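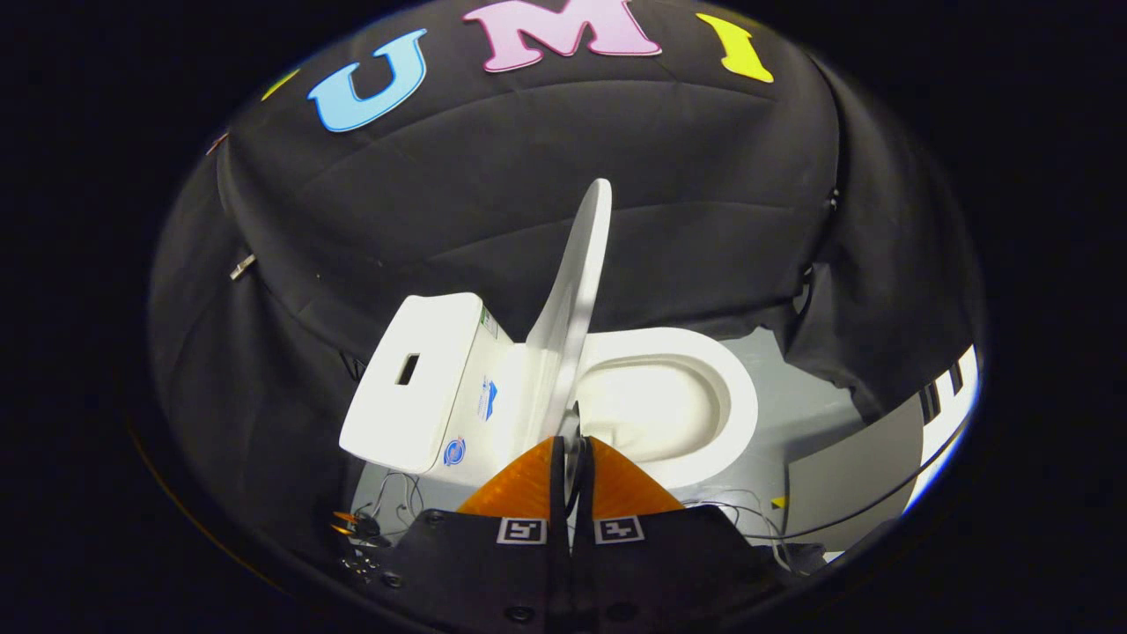 A white toilet with the lid raised and black fabric around it.

8 Apr 2021
By Raelene Kingi

Anjani Ngau has played the organ at Gotia Methodist Church since she was in college. She will play her last regular service this spring, and then she plans to sit in a pew.

"I've never really seen a service from the front," she said. "I see it in a mirror."

Ngau learned on the piano at home and moved to the organ when the previous organist, Lalit Chauhan, needed someone to cover a funeral. She knew four hymns. Chauhan wrote out the pedal parts for her in pencil and told her to leave the feet alone if she got lost.

"I got lost in the second verse," she said. "People kept singing. That's how I learned that they don't stop if you do."

The organ came from a church in Rila that closed, and it has 6 stops that work well and a few that don't. Ngau has learned which keys stick in damp weather. She keeps a list of them taped inside the bench for whoever plays next.

For most of last year the church held its services online. Ngau recorded hymns on a keyboard in her living room and sent them to the pastor, Nasrin Ghorbani, who added the words on the screen. She said she disliked it.

"You play differently when people are breathing with you," she said. "At the end of a line you wait for them. At home I had nothing to wait for, so I played everything too fast. Nasrin asked me to redo 'Abide with Me' because it was over before the coffee was poured."

The sanctuary opened again in March with every other pew roped off. Humming was allowed and singing was not. Ngau played softly so the humming could be heard, and she said some of the older members cried.

She has firm views on hymns. She thinks all the verses should be sung, even the long ones, and that new hymns need to be repeated for a month before anyone decides whether they like them. The church's hymnal has almost 200 she has never been asked to play.

"I'd like to hear a few of those," she said. "Somebody else can play them."

Her replacement is Ataahua Pirihi, who has been accompanying the children's choir. The two have been meeting after supper to go over registrations and the order of the communion service. Ngau said she has tried not to give too much advice.

"She uses her feet more than I do," Ngau said. "I told her to keep doing that."

Ngau will still fill in for weddings when asked. She would prefer to be asked early.

Last updated 3:15 p.m.

Related
Losis congregation starts weekly prayer walk
Children's choir looks for altos
Food pantry at Mbwambo Hall changes its hours
How our readers kept Lent at home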